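Home | Topics | Materials | How Things Are Made | Glossary | For Teachers

Knots, Grain and Seams: Reading a Pine Tabletop

A wooden tabletop keeps a record of the trees it came from. You can read part of that record if you know which marks to look for. You will need a table made of real wood, a ruler and good light. Morning is best if the table is near a window.

Start with the grain. Grain is the pattern of fine lines that runs along a board. A tree trunk is made of long, thin cells that work like drinking straws, carrying water up from the roots. Most of these cells point the same way, so the lines in the board mostly point that way too. Where the saw passes through growth rings at a low angle, the lines look wavy.

Next, find the seams. A seam is the straight line where two boards meet. Few pine trees are wide enough to give one flat board the size of a table, so several narrow boards are joined side by side. A small object, such as the gray cup on this pine table, makes a useful marker. Set it down and look for the nearest seam on each side.
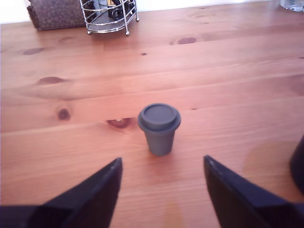
What Is a Knot?

A knot is the place where a branch was joined to the trunk. Each year the trunk grows a new layer of wood under its bark. The layer wraps around the base of every branch. After many years, the base is buried deep inside.

When the trunk is sawn into boards, the saw cuts through these buried branches. If it cuts straight across one, the knot is round. If it cuts at a slant, the knot is oval. If it cuts along the branch, the knot can be a long streak.

Knots are often darker than the wood near them. On this table they are reddish brown. The wood in a knot is also packed more tightly, and in pine it can hold more resin, a sticky liquid that helps protect the tree.
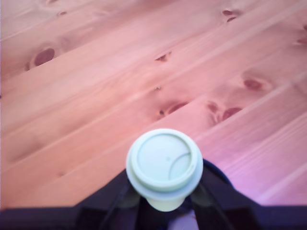
The grain bends when it reaches a knot, in the same way that water in a stream bends around a stone. Put a fingertip on a straight grain line and follow it toward a knot. The line will curve to one side and then straighten out again.

Try it: choose one board and measure 10 inches along it. Draw every knot you find in that length, using the same shapes you see. Then do the same on the next board. The two drawings will differ – neighboring boards may come from different parts of a tree, or from different trees.

Words to know
Grain – the direction and pattern of the wood cells
Seam – the line where two boards meet
Resin – a sticky liquid made by pine trees

Text by Killian Arnaud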